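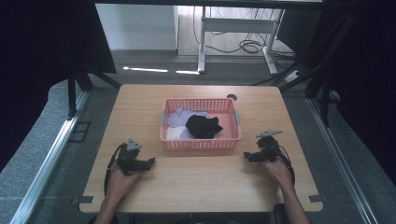
Why do we chunk the actions and not just predict one step at a time?
Single-step policies drift. Small error, new state the policy never trained on, bigger error. Predicting a chunk means fewer decision points, so less room for that to pile up – and pauses in the demos hurt less.

Notes, part 2 – from demos to policy (T. Fukuda)

Time sync first. Wrist video, gripper width, pose – all on separate clocks. Resample everything to the video timestamps. Dont interpolate rotations as Euler angles, use slerp. Kyrylo's script in Dikine does this already, read it before writing your own.

Latency: measure it, don't guess. Cloth set last August came out at 127 ms camera to log, 31 ms for the width reading. Subtract both. If you skip this the fingers close late on playback and you will blame the network.

Pose frame: relative to the current gripper pose, not world. World frame ties you to one table. For two hands add the left-to-right transform as an extra input, otherwise the arms have no idea where the other one is.
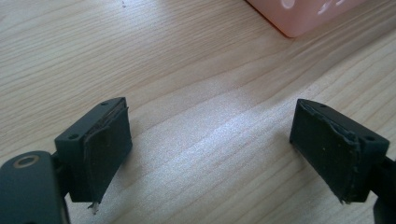 Gripper width is one number per hand. Normalize per tool, zero at full close. Pads wear and the zero moves, so recalibrate at the start of every session and save the value with the episode.

Filtering – drop episodes where tracking is lost for more than 38 frames in a row. Shorter gaps ok, fill them. Plain tabletops with glare are bad for feature tracking, check those by hand.

Training: chunk of 16 to start, execute half, replan. Try other sizes and plot sucess against chunk length. Split by episode, NOT by frame!! Lakmal will go over why in lab.

Homework: 400 episodes on the Utside share. Sync, filter, report how many survive. Questions to Orysia.

Contact: Orysia Zhuravel, course office | © 2019 Dovhaniuk Robotics Course | Back to top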